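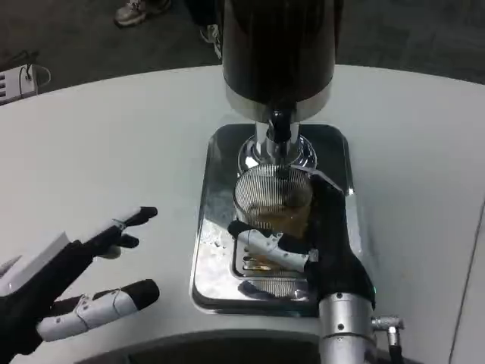

A robot's right hand holds a glass under the spout of a drinks dispenser.

Rules for robots that work near people

Pouring a drink is easy for you. A robot has to follow a lot of rules to do the same job safely.

Some rules are called standards. A standard is a document that many experts have agreed on. It tells the people who build robots what to check, such as how hard a robot may press if it bumps into someone.

Other rules belong to one place. At the Villberg workshop, the list on the wall says:

Know where the stop button is before you switch the robot on.
Keep your hands away while the robot is gripping something.
Leave a clear space to walk in -- no bags on the floor.
Wipe up spills when the robot has stopped.
Write down anything that goes wrong, even if it is small.

Glass needs extra care. If a hand squeezes too hard, the glass can break. If it squeezes too softly, the glass can slip. Tamara Ciobanu tests robot hands at Villberg. Her rule is 40 lifts with a plastic cup before a robot may try a real glass.

Words to know
Grip: to hold something firmly.
Joint: a part that lets a finger or an arm bend.
Standard: a set of rules that many people agree to use.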